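Section 5. Folding shirts and light jackets

This section covers buttoned garments that go through the Drudthorpe finishing room before they are shelved or bagged. Trousers and knitwear have their own sections. Read section 2 first if you have not set up your table.

Before you start

You will need a clear, smooth tabletop, a soft brush, a folding board and a bin marked Rewash. The standard board is 263 mm wide. Use the narrow board for children's sizes.

Wipe the tabletop and let it dry. Water left on the surface will mark light cloth.

Laying out

1. Take one garment from the pile and put it on the table. Do not shake it out over other folded work.

2. Find the collar first. If it has rolled under, turn it up with your fingers before you move anything else.

3. Follow the front edge down from the collar until you reach a button. You now know which side is the front.

4. Look over the cloth for specks and stains. Brush off anything loose. If a mark stays, put the garment in the Rewash bin and go on to the next one.

Note: Heathered cloth hides small marks. Hold it toward the window or the table lamp and look again before you pass it.
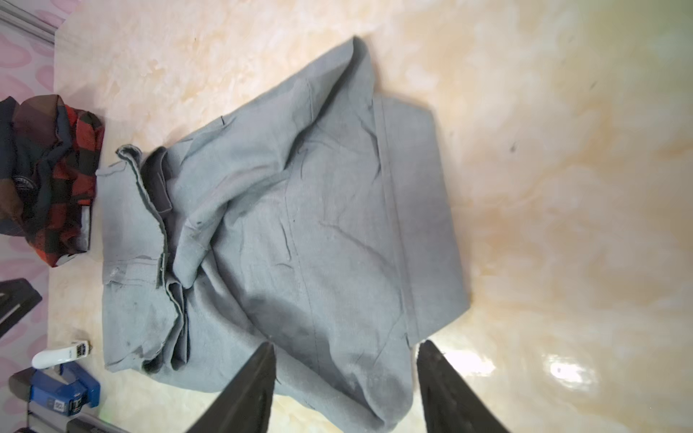
5. Open any folded-over panels one layer at a time. Pull from the seam or the hem, never from a single layer of cloth between them.

6. Smooth the wrinkles outward from the middle with a flat hand. Deep creases will not come out this way. Hang the garment on the Ritero rail and send it back to pressing.

Caution: Do not pull on a button to straighten the front. The thread gives before the cloth does, and a missing button means a trip to the repair shelf.

Folding

7. Fasten the top button and every second button below it. Turn the garment face down.

8. Center the board under the collar. Fold one side in over the board, then lay the sleeve straight down along the fold. Do the same on the other side.

9. Fold the hem up to the middle, then fold once more so it meets the collar. Slide the board out from the bottom.

10. Turn the garment over and check that the collar sits flat. If the lining shows at the front edge, open the last fold and tuck it back in.

Bagging

Use a Tivness bag, size 106, for adult shirts. Light jackets go on the shelf without a bag. Stack no more than five high, collars alternating left and right.

Questions about stains go to Sze-wing Tsai. For boards, bags and rail parts, leave a note for Othmane Amrani at the supply window before 2 p.m.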